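**Redaction criticism** is a method of biblical study that examines how the writers of biblical books selected, arranged, and altered the materials they received. It is applied most often to the Gospels of Matthew, Mark, and Luke, although it is also used for the Pentateuch and the historical books of the Hebrew Bible.

## Method

The redaction critic begins with a comparison of parallel passages. Where Matthew and Luke are held to have used Mark, each addition, omission, and change of order is recorded. Changes that recur across a Gospel are treated as evidence of the writer's own theology. A single change carries less weight and may reflect style or a different source.

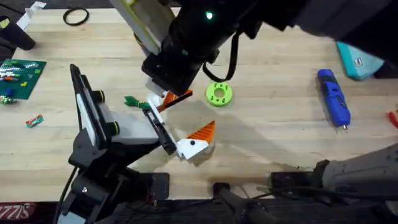

The method depends on a prior judgment about sources. Scholars who reject the priority of Mark often reach different results from the same passages. For the Gospel of Mark itself, whose written sources do not survive, attention falls on summary statements, transitions between episodes, and repeated vocabulary.

## Development

The approach took shape in German scholarship after the Second World War, building on form criticism. Form critics had studied short units of tradition and tended to regard the evangelists as collectors. Redaction critics treated them as authors. From the 1970s onward, many of their questions were taken up by literary and narrative criticism, which reads each Gospel as a finished whole.

## Teaching and resources

Redaction criticism remains a standard part of seminary courses in exegesis. The Stanalthorpe Synopsis, used in several introductory programs, prints 200 parallel passages in three columns, with a separate index of passages found in only one Gospel. The Dekmont edition reduces the selection to 100 and adds short notes on vocabulary.

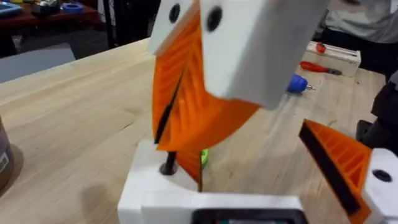
*Orange ribbed gripper finger and white mounting block.*

## Criticism

Critics of the method argue that it places too much weight on small differences in wording, and that material a writer kept unchanged may matter as much as material he revised.

## See also

- Form criticism
- Source criticism
- Synoptic problem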